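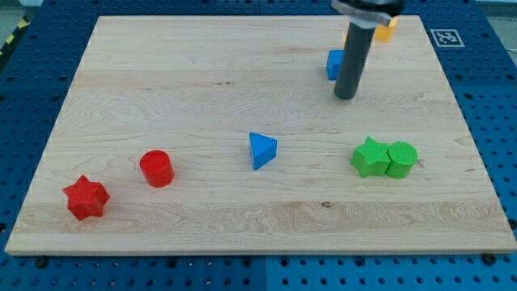

The Wellum cell with colored blocks on its work board and the gripper lowered near the far edge.

Wellum cell

The Wellum cell is a small tabletop robot cell for pushing and sorting plastic shape blocks. It consists of a perforated blue table, a removable wooden work board, an overhead robot arm with a slim cylindrical gripper, a fixed camera and a Skalix controller. The cell is best known for its setup routine, which was written by Thoa Tôn and later reworked by Mỹ Tạ, and which has been copied with small changes by many people who run similar tables. It is a wonderfully plain design. Nearly every part can be reached, removed and put back by one person with a hex key and a soft cloth.

Name

The cell takes its name from the Wellum workshop, where the first table was put together. Early paperwork calls it the "block table," and the older name still turns up on the lids of spare parts boxes. The controller screens use the short form WELLUM with no number after it, even on rebuilt cells.

Table

The table top is blue and covered in evenly spaced round holes. It is assembled from separate panels supplied by Valtonen, with faint seams where they meet. The panels are leveled one at a time, starting from the corner nearest the controller, and each is checked against its neighbor with a straightedge laid across the seam. A step that can be felt with a fingernail is too much, and the panel is backed off and set again.

The holes are the best thing about the table. A fixture can go almost anywhere, and moving it later means loosening two bolts. They also swallow things. Dropped washers roll straight into them, and the setup notes ask that a magnet on a string be kept on the hook under the table for fishing them out. Wood dust collects in the holes too and is drawn out with a narrow vacuum nozzle. Compressed air is not used here, as it blows the dust up into the arm joints.

Yellow and black hazard tape runs along the table edge. It is replaced whenever a corner lifts, and the old glue is wiped off before the new strip goes down.

Work board

Blocks are not handled directly on the perforated surface, where their edges could catch in the holes. They are placed on a rectangular board of light-colored wood. Wood was Tôn's choice after trials with coated metal and with rubber mat. On metal the blocks skated away from the lightest touch, and on rubber the star blocks tended to stick and then tip over. The wooden board sits happily between the two, and its grain gives the eye something to follow when judging whether a block has moved straight or drifted.

A new board is sanded lightly along the grain and left in the room for a few days before it is fitted. No oil or wax is applied. Knots are acceptable if they are flush with the surface, and small dark ones are common. A raised knot will nudge a sliding block off its path in a way that is maddening to trace, so the palm of the hand is run over the whole board before it is accepted.

The board is turned end for end when the middle begins to feel slicker than the sides. Some operators pencil the date of each turn on the underside. The oldest surviving Wellum board carries a long column of such dates, the last of them 1st April, with the letters "M.T." beside it.

Blocks

The blocks are colored plastic shapes. The working set includes six-pointed stars with rounded points, cylinders, triangular prisms and cubes, in red, green, blue and a yellow-orange. They may stand upright or lie on their sides at the start of a run, and a star resting on its side is considered a good hard start.

Ridges or a cross-hatched texture can be seen on the faces of some blocks. The texture is left alone. Sanding it off was tried once, and the smooth tops threw glare back at the camera under the room lights. Loose strings and burrs around the lower edges are another matter, and they are trimmed with a craft knife before the block joins the set.

Blocks are washed in lukewarm water with a drop of dish soap, dried on a towel and checked for chips. A block with a chipped lower edge is retired, however nice the color. Replacements are always made in the full set of that color, so that shades stay matched. The first Wellum set was made up from several batches, and the vision software spent a good part of March calling one of the reds orange.

Gripper

The gripper is an Andier unit with a clamp head and a long dark gray cylindrical shaft ending in a rounded tip. The shaft reaches down among the blocks without blocking the view as much as a wider tool would, although blocks directly behind it are still partly hidden from some angles. The rounded tip is also forgiving when it touches the board, and light contact leaves no mark on most boards.

To fit the shaft, the arm is parked high and the controller is put in hold. The shaft is pushed up into the clamp head until it seats, turned until the scribed line faces the operator, and tightened in small steps, alternating between screws. It is then tugged by hand — firmly, straight down. Any movement means the clamp faces need cleaning. A trace of grease is the usual culprit.

The tip is wiped daily. Colored smears on it show which blocks have been rubbed hardest, and experienced operators read them with real affection, much as a baker reads a pan.

Setting the height

The working height of the tip is the setting that matters most. Tôn's original method uses a strip of ordinary printer paper. The strip is laid on the board, the arm is jogged down in its smallest step, and the paper is slid back and forth the whole time. When the paper drags but still moves, the height is stored. The same thing is done near each corner of the board and once in the center. The controller fits a plane through the stored points and follows it from then on.

Tạ's revision added a warm-up. The arm now runs through slow, empty motions for 30 minutes before any height is taken. Heights stored on a cold arm were found to be slightly off by lunchtime, and the change did away with a whole family of complaints about blocks being skimmed over or pressed into the wood.

Marker and camera

A square black-and-white marker on a white background lies flat on the table just past the far right corner of the board. The camera uses it to tie its own view to the coordinates of the arm. The marker must be flat, clean and unmoved. It is dusted with a dry brush and never wiped with solvent, which turns the black areas gray and shiny.

If the marker has been bumped, the whole calibration is run again. There is no shortcut in the Skalix menu, and Tạ is said to have turned down several requests to add one. The routine is pleasant enough to watch: the arm visits a grid of points over the board, pauses at each, and the screen fills in with little crosses. A cross that lands far from its fellows usually means that somebody leaned on the table.

Routine care

The setup notes divide the work by running time. Before each shift the board is brushed, the tip is wiped, the marker is looked over and the stop button is tested. After some 2000 pushes the paper check is repeated at the center of the board, and if the drag feels different the corners are done as well. At 3000 hours the clamp head comes off for cleaning, its screws are replaced, and the cable along the arm is inspected for flat spots where it bends.

All bolts in the table are checked by hand at the same service. Those near the front edge work loose first on most Wellum tables, probably from people resting their forearms there.

Common faults

Blocks that drift to one side during a straight push usually point to a tilted board. Sawdust trapped underneath is the first thing to look for. If the board lies flat, the shaft may have turned in its clamp, and the scribed line will show it.

A tip that taps the wood on one side of the board and floats on the other has a bad height point stored. All the points are taken again, even if only one seems wrong.

Blocks reported in the wrong place, all by the same amount and in the same direction, mean a shifted marker. Blocks reported in the wrong place by different amounts suggest a loose camera mount. When two blocks of the same color touch, the software may report them as a single large shape. A gentle push from the tip to separate them is the accepted remedy, and it is a lovely little move to see done well.

Variants

A taller version of the cell was built with an Andier shaft of greater length, but the tip swayed when the arm stopped quickly and the standard shaft was brought back. Another version carries the work board on Valtonen spring feet. It protects the tip from hard contact at the cost of a longer settling time, and its height points are stored with a small weight in the middle of the board.

See also
Paper drag test
Perforated table
Work board
Skalix controller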